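Open Day at the Brusen Works, Malterdale
13/08/2021

The Brusen works in Malterdale opens to the public one day a year, and I finally got a ticket. Entry was free but you had to book back in April, and the slots were limited to 24 people per tour. I took the second one of the morning.

Parking was in the field behind the canteen. Leave extra time if you come by car, as the lane from the village is single track and the delivery trucks still use it. At the gate we were given earplugs, safety glasses and a sticker with our tour number.

The first stop was the old boiler house, now a small museum. Brusen started out making kitchen ranges, and there is a good row of them along the back wall, with price lists from the time. The guide said the company had 2,910 people on its books at its peak. There are far fewer now, and half of the original site has been sold for housing.

From there we crossed the yard to the machining hall. Most of the work is cooling plates and housings for other firms. The biggest customer is Loureiro, who make refrigeration units for ships. We watched two milling machines through the glass doors, though the coolant spray hid a lot of what was going on. The smell of cutting fluid stays in your clothes all day — I would not wear anything nice.
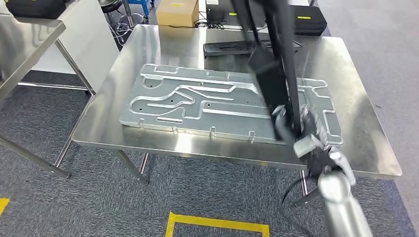

Aluminum plate with winding channels, on one of the steel tables.

After the hall we had a short talk about heat treatment. It was hard to hear at the back and the slides were too small to read. The furnace itself was off for the summer shutdown, so we only saw the outside of it. A pity, as that was the part I had come for.

The last stop was the inspection room, which is kept at a steady temperature. They let us try a Jevov height gauge on some scrap parts. My reading was off by a good deal the first time and close enough the second.

Lunch in the canteen was soup and a roll. The shop sells seconds from the cookware line, and I bought a cast iron skillet with a small chip in the handle.

The whole visit took two and a half hours, all of it standing. There are steps up to the boiler house and no elevator. The 31 bus stops at the main gate, but the last one back leaves early in the afternoon, so check the timetable.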